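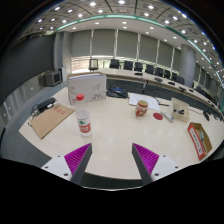
Water bottle and white box on the table, Plusville visit

The Granon Riders' Association visited the Tridolum motorcycle works at Plusville on 21 February 2021. Members were received by Valentyna Stetsiuk, who manages the frame shop, and were divided into 2 groups for the tour.

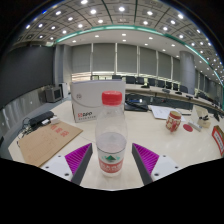 The first stop was the welding hall, where frames for the Chiu touring trike are built. The plant completed 1,454 of them last year. Each rear axle is run on a test stand before it goes to paint.

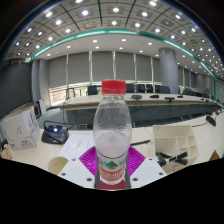 Questions from members dealt mainly with spare parts for older machines. Ms. Stetsiuk confirmed that brake and clutch cables will remain in stock for six more years. A second visit, to the paint shop, is planned for October.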